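# Foam puzzle mat over a hard floor: seams opening, smell, and can I put things with weight on it?

**Andri Gruber**

Hello everybody. English is not my first language, so please excuse if something sounds strange.

I rent a ground floor room in Clavbridge and the floor is grey and hard and very cold from November on. I bought a set of interlocking foam tiles, light blue, the kind with teeth on the edges like a jigsaw. I use this corner for sitting on the floor, for stretching and in the evening also for drinks and small games with friends.

I have three problems with it. The first is that the seam between two tiles does not stay flat. In the morning it is closed, and by the evening it has opened a little and a glass placed near to it is not safe. The second is the outer edge, because I did not get any straight border pieces and the teeth collect dust and crumbs. The third is the smell, which is weaker than in the first week but still there when the heating is on. 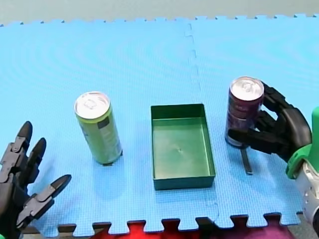
I would also like to know if cans and a small tray can stay on such a mat for many hours, or if they leave round marks which do not go away. The seller (Omoregie, a small shop near the station) told me that the foam is "quite forgiving", but I am not sure what this means for a full can. I paid 103 for the set, so I do not want to spoil it in the first winter.

Thank you for any advice, also if the advice is to buy something else.

---

**matti_floor**

Hello Andri, I had such tiles for 8 years in two different flats, so I try to answer in your order.

**The seam.** Very often it opens because the whole mat moves a little on a smooth floor, and then the tiles pull on each other where you step most. Take it all up, sweep the floor and wipe it with a damp cloth. Let it dry completely, then lay the tiles again, starting from the middle and going outwards. Press each tooth down with your thumb and do not hit it with the fist, because then the next one jumps up. If it still moves, put a thin non-slip net underneath, the one which is sold for rugs. Leave also a finger of space to the wall. Foam gets a little bigger in a warm room, and if it has no place to go it lifts exactly at the seam.

**The edge.** Border strips are sold separately by most makers, but you must buy the same make. I once ordered strips from Lavia for tiles from Ultus and the teeth were a very small bit wider. They went in, but with waves. If you cannot find them, you can cut the teeth off with a sharp knife and a metal ruler. Cut slowly, two or three light passes, with a piece of thick card underneath. Please remember that a tile which is cut cannot be joined on that side any more – so think first if you want to make the mat bigger later.

**The smell.** Stand the tiles on their side near an open window for some days. Wash them before with lukewarm water and a drop of washing-up liquid, both sides. Mine needed 9 days. Do not put them on the radiator, they bend.

**Marks.** A normal drinks can is light and I never had a mark from one. What makes a mark is a chair leg or the foot of a shelf. For glasses I would use a tray, as the foam is soft and a tall thin glass falls easily if somebody kneels beside it. A tray with a low wall is good, then also the drops stay inside.

---

**bettina k**

Just tape the seam from below. Works.

---

**Andri Gruber**

Thank you both. I have lifted everything and there was really a lot of sand under the tiles, I think from my shoes. I laid it again with the net and will look at the seam for some weeks before I try the tape.

One more question to matti_floor – when you washed the tiles, did you also use a brush? The surface of mine has a fine pattern and the dirt sits inside it.

---

**matti_floor**

A soft one, yes, like for nails or for vegetables. Go in small circles and do not press much. A hard brush makes the pattern shiny in this place and you will see it every time when the lamp is on.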